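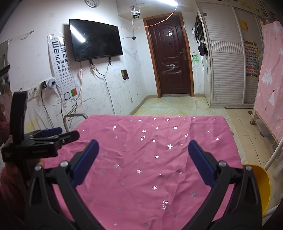
*Tela rosa con estrellas plateadas, extendida sobre una mesa.*

# Un año con el dinero en una cooperativa pequeña

En August, como escribía mi antigua jefa inglesa en todos sus correos, no se decide nada. Yo decidí en agosto. Cerré la cuenta que tenía desde los dieciocho años y llevé mis ahorros a Perach, una cooperativa de crédito con una sola oficina y un horario que termina a las dos de la tarde.

Vivo en España desde hace siete inviernos y todavía leo los contratos con el diccionario al lado. Quizás por eso los leo enteros. En el folleto de mi banco anterior encontré una comisión de mantenimiento que yo pagaba sin saberlo: 248 euros en total, repartidos en cantidades tan pequeñas que nunca me habían molestado. Pregunté en la ventanilla y me contestaron con mucha amabilidad que podía evitarla si contrataba un seguro de hogar.

Antes de marcharme comparé dos ofertas más. Cundent tenía una aplicación muy bonita y ningún teléfono de atención. Cordero pedía domiciliar la nómina, y yo soy traductora autónoma - mi nómina no existe. Perach me pidió una aportación al capital social, el documento de identidad y una conversación de media hora.

La conversación la tuve con Covadonga Llorente, que dirige la oficina. Me explicó que la aportación no es un depósito, que puede tardar en devolverse y que no debía poner en ella un dinero que pudiera necesitar pronto. Puse 373 euros. Lo demás quedó en una cuenta de ahorro corriente, con un interés modesto que ella misma calificó de «poco emocionante».

El cambio fue más lento de lo que esperaba. Los recibos del agua y de la luz pasaron sin problema, pero el gimnasio siguió cobrando en la cuenta antigua y me devolvió dos cuotas con recargo. También tuve que escribir a todos mis clientes. Uno de ellos, la editorial Zemunetti, pagó una factura de 1.533 euros al número viejo cuando la cuenta estaba ya cerrada, y el dinero tardó casi un mes en aparecer. Fue un mes de mucha pasta con tomate.

¿He ganado algo? En intereses, muy poco. En comisiones he dejado de perder, y eso se nota al final del año. He perdido comodidad: el cajero más cercano me queda a veinte minutos andando y la página web se cierra por las noches para hacer tareas que no entiendo.

En primavera asistí a mi primera asamblea de socios. Se discutió durante una hora si convenía dar más préstamos a talleres y comercios del barrio o guardar una reserva mayor. Voté por la reserva, y perdí. Covadonga me dijo después que ella habría votado lo mismo hace diez años, pero que ahora conoce mejor a los comerciantes.

La nueva cuenta de mi hija la abriremos allí en otoño. Ella ya ha preguntado si dan hucha.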